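Hotel wants the city tax again at the desk, already paid through booking site?

Posted in Hotels and Rentals, Gellavham

Booked four nights at the Norkgate in Gellavham for my mother and me, through Stekex, back in November. The total came to 980 and the confirmation says, in a nice reassuring green, "taxes and fees included." So far so good.

Yesterday the hotel sends me a message saying they look forward to welcoming us, breakfast is in the cellar, and please have the city tax ready at check-in, cash preferred. It's 22 for the two of us for the whole stay. I wrote back with a screenshot of the green text. They answered that they look forward to welcoming us.

I know 22 won't ruin me. My mother, however, once got a refund on a half-used jar of mustard, and I would like to arrive with an answer before she starts asking the desk clerk questions. Is the tax separate or isn't it? And is "cash preferred" a real thing or somebody's beer money?

Also, we land late and the hotel says the desk closes at ten. Has anyone used their key box?

Marisol_in_transit

Jurgita Eglītis
Regular contributor

It's separate, nearly always. "Taxes and fees included" on Stekex means the sales tax on the room and whatever Stekex charges for the pleasure of using Stekex. The overnight tax belongs to the town. The hotel collects it per person per night and passes it along, and most booking sites don't touch it.

Open your confirmation and scroll past the cancellation rules, past the bit about pets, to a section called "Payable at property." It's in gray, naturally. If the city tax is listed there, you owe it, and the green text up top doesn't help you. If it's listed under "Price breakdown" with an amount next to it, you've paid, and you should print that page. On paper. The Norkgate's front desk has a deep respect for paper.
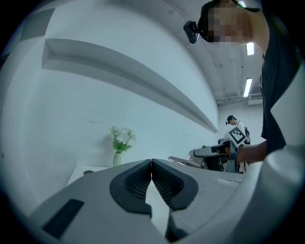
As for cash, they can prefer it all they like, and I would prefer a sea view. Ask for a receipt with the tax on its own line. I've stayed there twice and both times got a proper one, stamped, from a little pad that looked older than the building. They took my card the second time after a certain amount of sighing.

Check the headcount while you're at it. Children under a certain age don't pay, and neither do people who live in the district, so the form they hand you has boxes for this. I was once charged for a cousin who had canceled weeks before. It was fixed in a minute but I had to spot it myself.

The key box works. It's on the side door, the one on the lane, and you won't find it by looking at the front of the hotel and feeling betrayed, as I did. Message them on the day you travel and ask for the code. If you ask a week early they'll send one and then change it.

Breakfast really is in the cellar. Mind your head on the stairs. The eggs are fine.

bagtag_bill

just pay it, its 22. we go every year and stay at the Biswas over the bridge, never had any of this, they put it all on one bill. parking is terrible though

Lowland Petra

Agree with Jurgita on nearly everything, but please don't bother calling Stekex about it. I did, over a different hotel in the same town, and spent my lunch hour being told that the property sets its own local charges, then got a survey asking how I'd rate my joy.

One thing to add: if your breakdown does show the tax as paid and the hotel still wants it, pay at the desk, keep the receipt and send both to Stekex afterward through the form on the booking page. They refunded mine. It arrived on 3rd April, long after I had stopped expecting it, with no explanation and a voucher for a car rental.

bill, the Biswas puts it all on one bill because the tax is on the bill. Look at the last line.

Marisol_in_transit

Found it. "Payable at property," gray, under the pets. Thank you both, and Bill. I've told my mother, who would like to know whether the cellar breakfast is included or also gray. It's included. I have printed the page.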